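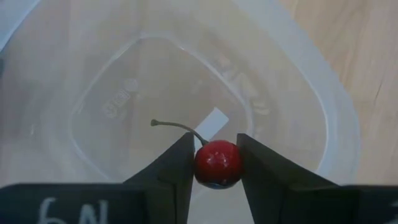
Tharushi Sivakumar wrote on 14/05/2020:

> Has anyone got the grip check in Staketti to agree with itself on small
> round things? I upgraded in March and since then the node says "held"
> while the fingers are still closing, then "lost" as soon as the arm
> starts to lift. Then it says "held" again. My planner sees the first
> "lost" and goes straight back to the search pose with the fruit still
> in the fingers.
>
> I've tried a bigger width tolerance and a smaller one. Neither helps
> much. Is this a tuning thing or should I be writing my own check?

Hi Tharushi, hi all,

Bit of both, I think! I've been fighting the same thing with cherries for weeks, so let me dump what I know and then people can tell me where I'm wrong.

First, the early "held". The stock check looks at finger width and motor current, and says yes when the current goes over the limit and the width is above the "empty" value. With a block that works great. A cherry has some give in it, so the current creeps up over a bunch of control ticks instead of jumping, and the limit gets crossed while the width is still moving. I added a second test, which is that the width has to hold still for 81 ms before the node is allowed to say anything at all. That got rid of nearly all the early ones for me (I tried shorter and it wasn't enough with soft fruit).

The "lost" on lift is a different bug, or at least a different cause. When the arm speeds up, the controller drops its current for a moment and the check reads that as an open hand. Look in the lift section of your config for hold_current. If it isn't set, the old default came from the close step, and after the March release it comes from the idle step. It's in the release notes, way down, in a line I read twice without understanding. Set it by hand and see if your flicker goes away before you change anything else.

Now the part I care about more. I stopped letting the fingers have the only vote. I take one crop from the wrist camera once the width has settled, and a small classifier says fruit or no fruit between the tips. The planner needs both to agree before it lifts. If they don't, it waits, takes another crop, and asks again, up to a retry limit. After that it opens the hand and starts over. I keep the waiting state totally separate from "lost" in the planner, and I'd do that even if you skip the camera, because right now you've got one word standing for two very different situations.

I trained the classifier on 597 crops from our own logs and kept 141 back for testing. It got four of those wrong. Three of the four were stems. A long stem running off to one side pulls the fruit mask with it, the center of the mask slides out toward the stem, and the grasp point ends up off the cherry. So for the mask I now erode first and take the biggest blob that's left, and only then compute the center. Thin stuff just drops out. Do keep the stem in a second mask, though, if you care which way it points when you place the fruit.

The fourth was glare. See-through tubs are a pain: you get bright curved lines from the rim and walls, and shiny fruit has pale spots of its own. I went down a long road with exposure settings and came back with not much. What did help was throwing out the depth values inside the tub completely and using the known height of its floor from the Unano table calibration. Depth on clear plastic was giving me garbage anyway.

One more thing on timing. Make sure the crop and the joint state are stamped by the same clock. Mine weren't! The camera driver was stamping on arrival, so every crop was paired with a pose 101 ms too new. Standing still you'd never notice it, but if you take the crop during the lift it matters a lot.

I can push the planner change to the Cherkaoui branch this weekend if people want to look at it. The code is ugly and the parameter names are worse (there's one called wait_wait). It only has tests for the simulated hand so far, so please keep your speed limits low the first time you run it.

Could you post your config, plus a log with width and current through one full close and lift? If the current dips right when the lift starts, it's hold_current and you can ignore most of this email.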